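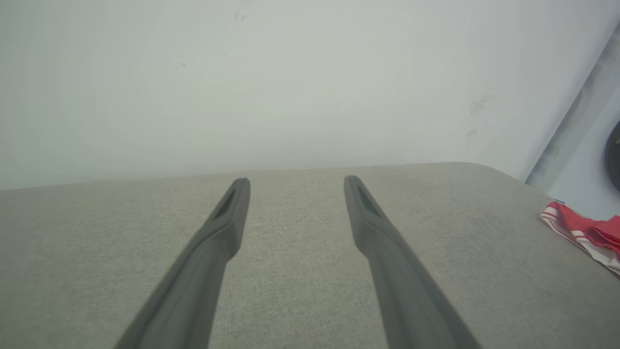
Trolura Teleoperation Kit: Frequently Asked Questions

Maintained by Laiba Mirani. Last revised December 2019.

What is the difference between hand guiding and remote control?

In hand guiding, the operator holds the arm and moves it through the task while the joints are slack. In remote control, the operator moves a pair of leader handles and the arms follow. The recorder stores the same joint and gripper channels in both modes. Camera channels differ: hand-guided recordings often have the operator's forearms in view, and the default filter drops them from training sets.

Which mode should I use for cloth?

Remote control. Folding needs both grippers at once, and one person cannot guide two arms by hand with any accuracy. Hand guiding remains suitable for single-arm jobs such as pressing a switch or opening a drawer.

How wide should the jaws be when I start the approach?

Fully open, unless the item sits in a confined space. The policy learns jaw width as a function of distance to the item, and a half-closed start makes that relation hard to recover.
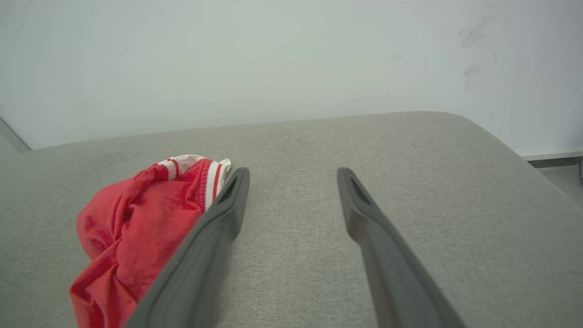 The approach direction matters as much as the width. Come in from above, level off, and move sideways only when the tips are just clear of the surface. On upholstery, watch for contact: the cushion gives, and the force reading rises too slowly to serve as a warning. A good first target on a pair of shorts is the waistband, such as the white one with red lines lying to the left of the jaws, which is easier to find in the wrist view than plain red fabric. Bring the item between the two fingers before closing. If one finger covers the edge you want, back off and come in again.

Can I correct a bad grasp during a recording?

Yes. Open the jaws, lift clear, and repeat the grasp. Recoveries are useful training data and should be left in. Press the marker pedal when the recovery begins so that the segment can be weighted separately. Do not use the pause function for this purpose. It leaves a gap in the time stamps, and the Sireten converter rejects files with gaps.

Do I need to start with the item in the same position every time?

No. Vary it. Drop the item from a low height and record from wherever it lands. Sessions in which an operator laid the garment out neatly before each recording have produced policies that fail on a crumpled one.

How many recordings are needed for one folding task?

Plan on 200 for a single garment type on a single surface. Evaluate after each block of 10 new recordings once training has started. Adding a second garment type usually costs less than the first.

What should the idle gripper do?

Keep it in view of the head camera, open, and near the place where it will be needed next. An arm parked at full retreat has to travel back, and the travel time becomes part of the learned behavior.

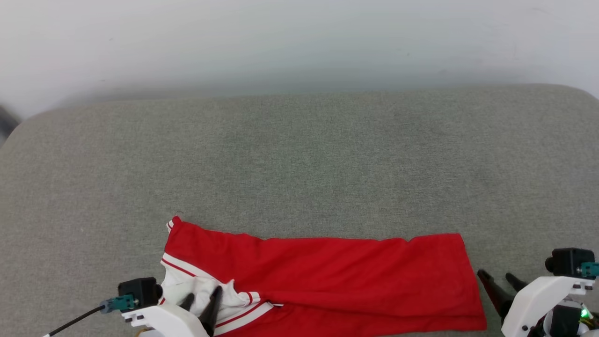 Two-handed folds are recorded in stages: hold, approach, second hold, lift, fold, release. The stage labels are added afterward in the Meltia viewer, so there is no need to announce them during recording. Operators should still finish one stage before beginning another. With the left gripper pinching the white side panel and the right one open near the squared-off end of the red fabric, the correct label is "approach." It changes to "second hold" when the right jaws close on cloth. Label from the head view and use the wrist views to settle doubtful cases.

The follower arm lags behind my handles. Is this a fault?

A small lag is normal. If it is large enough to make you wait between movements, check that the preview stream is not set to full resolution. The preview and the control link share one network port on controllers shipped before January. If the lag remains at the lower setting, run the link test from the service menu and send the log to support.

Can I mix recordings from two operators?

Yes, provided that both use the same handle scaling. The factory value is 2. Operators who change it should enter the new value in the session header. Files with different scaling can be merged, but the Espinoza merge script needs the header field to do it.

Why was my recording marked "short"?

The checker applies this mark to any file under 3 seconds. Usually the stop pedal was pressed twice. Short files are kept on disk and excluded from training.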